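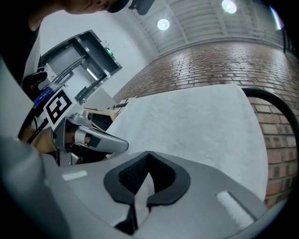 Pale grey sheet, felt-like face, slightly fuzzy.

Borkmont Felt Notes – README

Swatch notes for felt and felt-ish cloth, kept as plain tables. Started as a notebook for people making slippers and bags, grew a bit. 2,000 rows now. One row is one swatch, tested one time.

Read the bit on shrinkage before you use the shrinkage column. Please.

What's in the folder

swatches.csv – the main table
makers.csv – 118 makers and shops, joined on maker_id
old/ – the first notebook typed up, not checked, don't build anything on it

Columns in swatches.csv

swatch_id – number, never reused even when a row gets deleted
maker_id – see makers.csv
fibre – wool, wool mix, acrylic, polyester, rayon mix, unknown
colour – the maker's own name for it. "Oatmeal" covers a lot of ground
thick_mm – measured at the corner and in the middle, the thinner one goes in
stiff – 1 to 5, by hand, 5 stands up on its own
pill – 1 to 5 after rubbing, 1 is bad
shrink_pct – see below
cut_edge – clean, furry, or crumbles
smell – free text. Mostly blank. Wet wool isn't a fault, don't bother noting it
notes – free text

Blank means not tested. Zero means tested and got zero. These got muddled in older rows, mostly in the pill column, where a zero should be read as blank. Will fix.

How the swatches are done

Cut a square, iron nothing. Measure it dry. Rub test is a dry sponge, same side throughout, stop when the count is done. Then into a 40 degree wash, ordinary powder, no softener, dried flat on a rack away from the radiator. Measure again next morning.

Thick stuff is a pain to cut square with scissors – use the rotary cutter and a new blade. Blunt blades give you a furry edge and then cut_edge is telling you about the blade.

Shrinkage

Given as the loss on the longer side only. Not area. Some felts pull in one way more than the other and the table won't show you that. The Baldursdóttir wool is the worst for it, looks fine on paper and comes out of the wash as an oblong. There's a line in notes for each of those.

Anything over 6 percent we don't call washable, whatever the label says. That cut-off is ours. Pick your own if you like.

Acrylics hardly move. They go limp instead, and we have no column for limp after washing. Stiffness is taken before the wash and only before. Probaly the biggest hole in the whole thing.

Known problems

– Greys and creams are over-represented. People send in what they have left over and what they have left over is grey.
– Stiffness was scored by 2 different people and they dont agree at the top end. Treat 4 and 5 as the same.
– Grevico changed their backing part way through. Rows before the change have "old backing" in notes. Don't average across them.
– Several shops sell the same cloth under different names. We've merged the ones we're sure of and left the rest.
– Recycled polyester is filed under polyester. Should be its own thing.

Good for

Choosing cloth for soles, bags, table mats, pinboards, toy bodies. Getting a rough feel for what a fibre does in the wash before you waste a metre of the good stuff.

Not good for

Anything to do with fire. We don't test for it and nothing in here says a cloth is safe near a flame or a heater. Also not for baby things. Also not for settling an argument with a shop, the samples are too small.

Adding rows

Send the whole row, not just the number you care about. Leave blanks blank. Use the maker's name from makers.csv if it's there, and if it isn't put it in notes and we'll add it. No decimals past the first one.

Changes

April – merged duplicate shops, split cut_edge out of notes, fixed commas in colour names that were breaking the import
Before that – no log kept, sorry

Licence

Use it, copy it, say it came from the Borkmont notes. If you find a wrong row send us the swatch_id and what you think it ought to be.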